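Guesthouse ratings should measure the room and the location separately

Most booking sites reduce a guesthouse to one number. The number is an average of scores for cleanliness, staff, comfort, location, facilities and value, and the weights are seldom published. I think this single figure is a poor tool for choosing where to sleep, and that location should be taken out of it.

Consider two places I used in Bautista in November. The first, on the harbor side, was 100 meters from the ferry ramp. The mattress sagged and the shower drain was slow. The second was 900 meters uphill, with a firm bed, working air conditioning and a kitchen stocked well enough to cook in. Both carried the same overall score on Trallel. A guest with an early ferry and a guest staying a week would read that score in the same way, and one of them would book the wrong place. 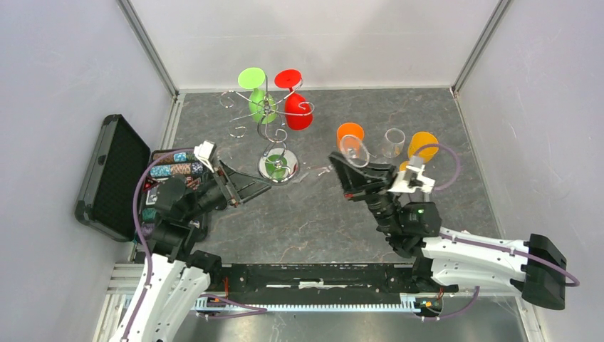 The usual defense is that the component scores are available one click down. They are, but search results are sorted by the combined figure, and a property that falls to the third page is rarely opened. The sorting decides the outcome before the detail is read.

A location score is also a weak measurement in itself. It records how well the address suited the people who happened to stay there. Guests who need the port choose the port and then rate it highly. A map answers the same question with less error. Walking distance, height gained and the time of the last bus are facts, and a site can print them without asking anyone's opinion.

Drokance goes part of the way. It lists walking times to the nearest stop, but measures them on flat ground. Its listing for my uphill room gave a time that ignored 239 steps. With a suitcase, that is a serious omission. 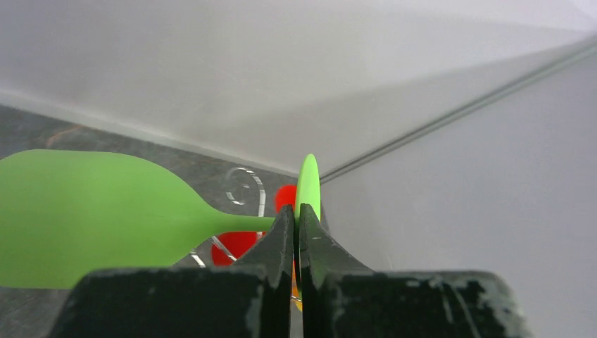

Kitchens have a similar problem. "Kitchen" as a check box covers a full stove and a kettle on a shelf. Zikomero asks owners to list the equipment item by item, and its listings are longer and duller as a result. They are also the only ones I would plan a week of meals from.

Some owners will object that a good location is part of what they sell. It is, and the nightly rate already reflects it. The harbor room cost 576 for the stay, well above the hill room for the same number of nights. Counting location again in the score rewards the owner twice for the same address and removes a reason to replace the mattress.

My proposal is modest. Sort by the condition of the room and the conduct of the host. Print distances and climbs as plain figures beside the price, and let the guest filter on them.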